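Toy brick

A toy brick is a small molded block made to be joined to others of its kind without glue or fasteners. Most have a regular pattern of round studs on the upper face and a hollow underside that grips the studs of the brick below. Toy bricks are sold in sets and loose by weight, and are used in homes, nurseries, schools and design studios.

History

Building blocks of plain wood were in common use long before interlocking types appeared. Wooden blocks rely on weight and friction to stay in place, which limits the height and overhang of what can be built. Blocks of pressed stone, rubber and early plastics were tried in several countries in the first half of the twentieth century. Interlocking plastic bricks became widespread after the Second World War, when injection molding became cheap enough for toys.

Smaller makers have often served a single region. The Clurnby works produced bricks with a shallow stud that could be pulled apart by young children, while the rival Trundow system used a taller stud and a tighter fit. The two systems could not be combined. Collectors today usually tell them apart by the underside, which is ribbed in Clurnby bricks and smooth in Trundow bricks.

Design

The basic unit is a square or rectangular block. Its size is normally given by the number of studs along each side, so that a brick with two rows of four is called a two-by-four. Larger bricks are made for toddlers, and sizes below a certain limit are not sold for children under three.

The grip between bricks depends on small differences in size. If the studs are too narrow the model falls apart, and if they are too wide the bricks are hard to separate and may crack. Molds wear with use and have to be checked and replaced.

Color

Early sets came in few colors, most often red, white and yellow. Later ranges added greens, pinks and several shades of blue. Older bricks may fade or turn yellow in sunlight, and white and light blue bricks tend to show this first.

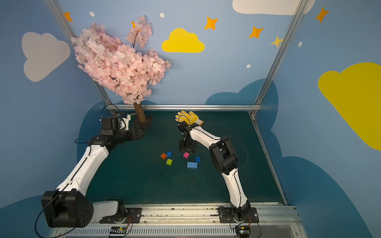
Use in education

Teachers use toy bricks for sorting, measuring and early arithmetic. A brick with eight studs can be covered by two bricks with four, which gives a simple way to show halves and quarters. Ziad Nasrallah, writing on classroom materials, argued that children should be allowed to build freely before any lesson begins, and that sets for this purpose need no more than 50 bricks per child.

Bricks are also used in group exercises in which one person describes a model and another builds it without seeing the original. The Zein method, used in some language schools, is based on this exercise and follows a fixed course of 112 tasks.

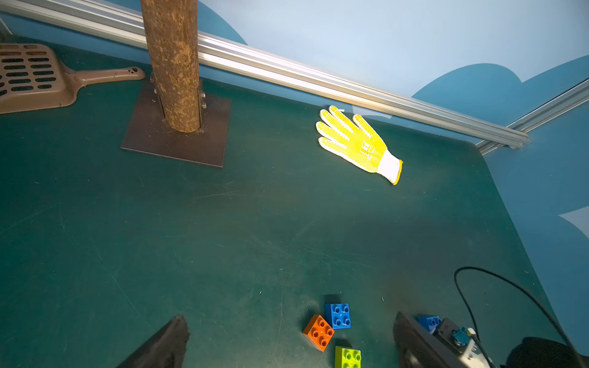
Older students may use bricks to study load and balance. A common task is to bridge a gap between two tables and add weight until the span fails.

Collecting

Complete boxed sets bring the highest prices. Keith Hollis's catalog of Clostov bricks lists more than 1,000 parts, including color variants, and is the usual reference for that maker. A revised edition was issued on March 4, 2019.

See also

Construction set
Injection molding
Wooden blocks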